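Screenings > Guides > Subtitles

How to Prepare Your Own Subtitles for a Small Film Screening

Tags: subtitles, community cinema, film nights

I have been making subtitles for the film evenings in Cernitby for several years. Most of our films come with an English file, but older ones and short films from abroad often come with nothing, or with a file which doesn't match the copy we have. This guide is for people who need to prepare a subtitle file and show it to an audience in a hall. It is not for streaming.

Before you start

Ask the rights holder for permission to add subtitles. Some of them will send you a dialogue list, and this saves several evenings of work. When we showed a short film by Zoltán Fekete, he sent us the complete list with time marks, and I only had to translate it.

You also need the exact copy of the film that will be projected. A copy from a disc and a copy from a distributor can run at different speeds, and then your lines will drift.

Step 1. Make the empty file

Open a text editor or any free subtitle program. Save the file in SRT format with UTF-8 encoding. If you forget the encoding, letters with accents may turn into question marks on the screen. I once had this problem with a Hungarian title, in front of a full room.

Step 2. Write the lines without times

Listen to one reel or one chapter and write only the text. Keep every subtitle to a maximum of 2 lines. I try to stay below 40 characters in each line, spaces included. People in the back rows read more slowly than you do at your desk.

Spoken language is long, so you must shorten it. Remove "well", "you know" and names that are repeated. Keep jokes, numbers and anything that comes back later in the story. Our longest feature had 1161 subtitles in the first version, and after shortening I was able to join many of them together.

Step 3. Set the times

Start each subtitle when the person starts to speak, or a very little later. Leave a short line on screen for at least one second, and a full one for five or six seconds. Leave a small gap between two subtitles, so that the eye notices the change.

When there is a cut in the picture, try to end the subtitle on the cut. If it stays a moment after the cut, many viewers begin to read it again from the beginning.

Step 4. Songs, signs and letters

Put songs in italics. Translate a song only if the words matter for the story. For a sign or a letter, place the translation while the text can be read, and use capital letters only if the original has them.

If two people speak in the same subtitle, give each of them a line and begin both lines with a hyphen.

Step 5. Test in the hall

Do this test even if everything looked perfect at home. Give the subtitle file the same name as the film file and copy both to the computer which is connected to the projector. Play the beginning, the middle and the last ten minutes. Sit in the last row and also at the side.

White letters with a thin black outline are the safest. At the Skistberg hall the bottom of the screen is hidden by the heads of the first rows, so Eustaquio Camacho, our projectionist, moves the subtitles up a little in the player settings.

If the lines are late by the same amount everywhere, shift the whole file. If they are correct at the start and late at the end, the speed is different, and you have to change the frame rate of the file. Usually the numbers to try are 24, 25 and 23.976.

Step 6. Ask somebody to read it

Give the file to a person who has not seen the film. I watch with this person and stay silent. Each time they ask "who is she?" or "what did he say?", I make a note and correct the line the next day.

Keep a copy of the final file with the name of the film, the language and the running time.

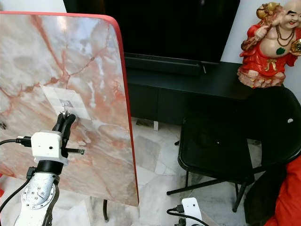
Can I use the same subtitle file for a different copy of the film?

Sometimes, if both copies have the same length and the same speed. Check the first and the last spoken line, and if both are in the right place, watch a few minutes in the middle before you trust it.

Contact | © Gridero Film Evenings | Back to top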